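July, evening

Up before six with the heat. I had the fan on the wall going all night and it still felt like sleeping in a closed car. Coffee on the step, then the laundry from yesterday, which had been sitting on the end of the bed waiting for me. I decided the whole room would get done today and nothing else, and that is more or less how it went.

First job was the mustard cloth and the cream one under it. I had folded them last night in a hurry, so I shook them both out and did them again on the bed. The mustard is heavier than it looks and never wants to lie square. I went in half, half again, then thirds, and put it on top of the cream one. Tiina Koivisto gave me the mustard when she moved to Memstead and I have never found another one that wide. She paid 94 for it, she told me once, which seemed like a lot at the time.

After that the clothes. I want to get through them before the end of the month, so the rule is that anything I haven't worn since last summer goes in the bag for Iida. The black things are the problem. I have too many black tops and from any distance they are the same top. I went through them one at a time. The one with the stretched neck is going. The one I bought in Cirnness is staying even though I hardly wear it.

Iida Tuominen called in the middle of this to ask if I had finished. I said no. She said she could take the bag on her way to her mother's if it was by the door in the morning. She also wanted to know about the bus fare money from the trip and I said I would look for the receipt. It was 196 for the two of us, I am fairly sure, but I want the paper in front of me before we settle it.

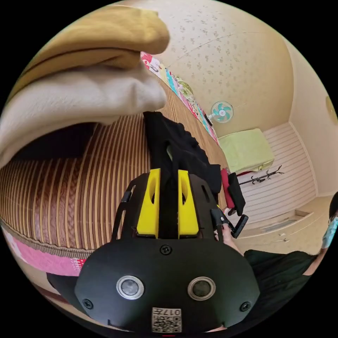
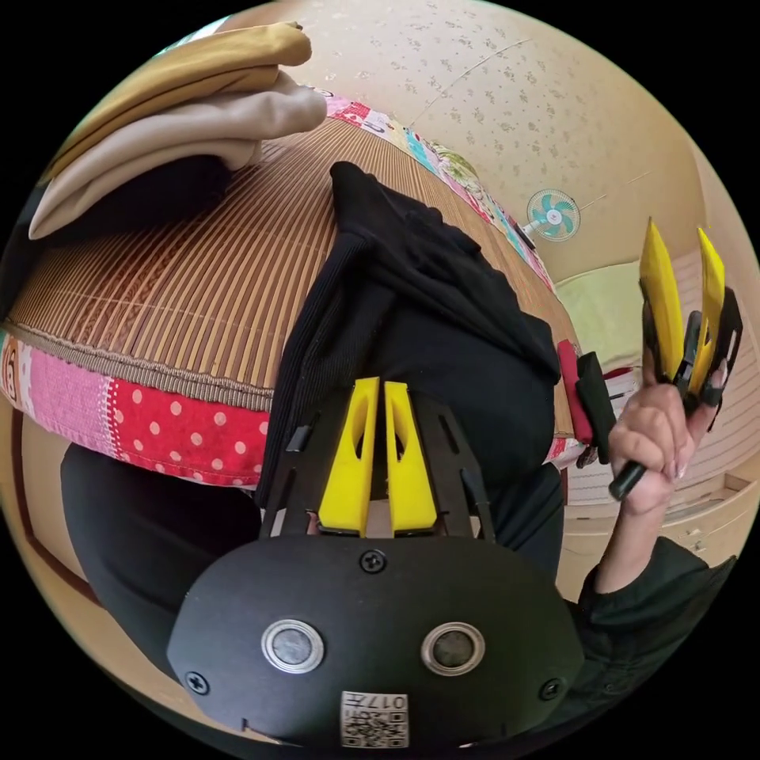

The bed corner with the mustard cloth folded, both times with the fan on the wall behind.

Lunch was bread and the last of the cucumber. Then I looked at the patchwork. The edge has been bothering me for weeks. Sointu Kettunen says to leave it alone until it really comes apart, but I would sooner do a few stitches now than a whole side in the fall. I got out the pink thread and it is the wrong pink. Too orange. I wrote the right one on the shopping list and put the thread back in the tin. So that did not get done.

I wiped down the low cabinet and went through the bottom drawer. Found the Danzer warranty card, the spare key to Sointu's old apartment (she has been gone from there for years), one glove, and the bus receipt. It says 196, so I was right. I sent Iida a message and she sent back a thumbs up.

The coat rack should not be where it is. I walk into it every time I get up at night. I tried it by the door, but then the door only opens halfway, and I tried it near the foot of the bed and it looked silly. It went back to where it started. I took two jackets off it that belong in the hall, and that helped a little.

Onni Karppinen came by in the afternoon to return the ladder. He says the man on the corner wants 535 to paint one room and over 3,000 for a whole floor, and he asked whether I was thinking of doing my walls. I am not. The paper is old but I like the speckled flowers, and it would mean moving everything I had just put away. We had iced tea and he told me about the job at Flaludar, which he starts next month. He is nervous about the early shift. I told him to lay his clothes out the night before. He stayed until almost five.

When he had gone I finished the black pile. The ones I kept got folded small and went in the second drawer, and the rest went in the bag. The light green blanket can stay out for now. It is far too warm for it, but there is no room in the closet until I deal with the winter coats, and I am not dealing with winter coats in July.

Faizal Nair left a message about Saturday's soup pot, the big one, and whether I still have it. I do. I need to scrub the bottom before he gets it back.

Supper late, eggs. Swept the floor and turned the fan up. Bag is by the door.

Tomorrow: pink thread, eggs, scrub the pot, call Tiina.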